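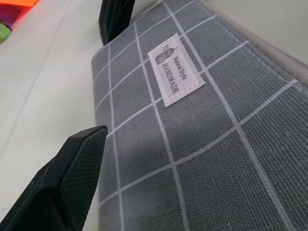 Gray check pouch. Car thread follows.

1/ Went to look at a Clarnach coupe in March and ended up buying it. A few of you asked for the details, so they're going here in one place.

2/ For anyone who hasn't run into the name, Clarnach was a small outfit that built cars in a former dairy outside Kvaran. Fiberglass body, steel chassis, straight six from a bigger maker. They stopped when the money ran out.

3/ Mine is a late one with the wider rear track and the five-speed. The early cars had a 4 speed that whined in third. Some owners like the whine. I don't.

4/ The seller was Sorin Zupan, who had it for most of its life and kept every receipt. Two thick binders. The clutch, the radiator and both front wheel bearings are all in there with mileages.

5/ What it didn't have was a straight answer on the rear subframe. These rust from the inside where the trailing arms mount. Put it on a lift before you pay for one. A flashlight from the driveway won't show you anything.

6/ We got it on a lift at Danica Vlachou's shop. Left side solid, right side had a soft spot the size of a thumb. She quoted 700 to cut it out and plate it. Sorin took that off the price and we shook on it.

7/ Drive home was mostly back roads. Steering is heavy under 20 and very good above that. Brakes need a firm push. No servo on these, so don't go looking for a fault.

8/ It runs best between 2000 and 3000 rpm. Above that it gets loud and doesn't pick up much more speed. Below that it shudders a little in top gear, so I change down for hills.

9/ Things that don't work: the clock, the passenger window, the heater on anything except full. Things that do work and surprised me: the pop-up lights, both of them, every time so far.

10/ Parts. Body panels are the problem. Nundari still makes the windshield seal and the door rubbers from the old molds, but you wait months. Mechanical parts are easy because the engine went into so many sedans.

11/ Insurance was simpler than I expected. Limited mileage, agreed value, photos of all four corners and the chassis plate. Get the agreed value in writing. Lejla Shehu in the owners' club found out the hard way after a parking lot hit.

12/ Several people asked if I'd have taken the Clitow instead. I drove one the same month. Quicker, better seats, and the gearbox is nicer. But the roof leaks on every one I've sat in and the asking price was a lot higher.

13/ Subframe work is done now. Danica sent me pictures of the old metal and it was thinner than I'd thought. Next job is the window motor, then tires. The ones on it have plenty of tread but the sidewalls are cracking.

14/ If you own one and have a source for the passenger side window regulator, please reply or message me. Left and right are different, and I've already bought the wrong one.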